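**Notes on the Pidgate planner, 26th September**

1/ Moved the two-arm cell from our old sampling planner to Trernudix this week. Same arms, same controller, new collision checking. Some notes for anyone doing the same.

2/ The old planner treated each arm as a moving obstacle for the other. It worked, but the second arm spent much of its time waiting. Trernudix plans both in one joint space and times them afterwards.

3/ Ran 2,000 queries from the Paju logs. 948 needed the arms to share a volume. Of those, 18 failed to find a path inside the time limit. All 18 were bad seeds near a wrist singularity. Fix is in the branch.

4/ Cables are still the weak part. We model them as swept capsules with a fat margin, so the planner refuses some poses that would be fine.

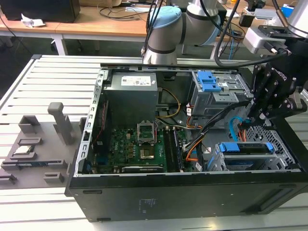

5/ Musow, our scene model, keeps the PC case as a static mesh and everything inside it as voxels. The mesh is easy. The yellow and orange bundle across the middle of the case is not: depth is noisy there and the voxels flicker between updates. I now hold them for 4 updates before clearing.

6/ Next job is per-finger padding. One value for the whole gripper is too coarse between the drive bays. Branch stays open until December.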